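Home | List archive | Threads | Authors | Next in thread
Search this list: Enter keywords Go

Re: [treltach-demos] How varied should the tabletop examples be?
From: Carmela Nieto
8 Feb 2020

Hello Nnamdi, and hello everyone who has been reading along quietly,

Thank you for such a thoughtful question, and sorry it sat in my inbox while I was getting the Jumari table back in order.

Nnamdi Wike wrote:
> We have 300 demonstrations of the plate task now, all from the same
> two operators. The policy does fine on our layouts and falls apart
> when Yolanda sets the table her way. Do we push on to 1000, or stop
> and change something first?

I would stop and change something! We went through this in November with a task very much like yours, and I wish we had paused sooner. Our first batch looked lovely on paper, but when Amparo went back through it she found that we had all been putting things down in the same 12 spots without noticing (people are such creatures of habit, and I include myself). The model had learned our habits very well indeed.

What helped us was letting one person set the table and another person drive the arms. The person driving doesn't see the layout until the episode starts, so there is a bit of honest hesitation in the first second or two — we used to trim that out, and now we leave it in.

The other thing is to keep the objects properly different from one another.
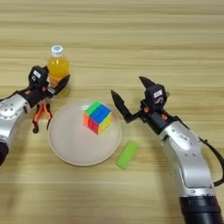 A bottle, a cube and a flat little block each want a different approach from the fingers, and you get far more out of a short session with those three than a long one with three things of the same shape. Turn the cube to odd angles, too. We threw away 34 episodes where it had been squared up to the table edge every time, and I didn't miss a single one.

Do keep your failed grasps, by the way, as long as the operator recovers and finishes. Just tag them so Sofia's script can find them later.

If you'd like our layout cards, write to me off the list and I'll send the whole folder along. Give my best to Yolanda, and let her keep setting the table her way!

Warmly,
Carmela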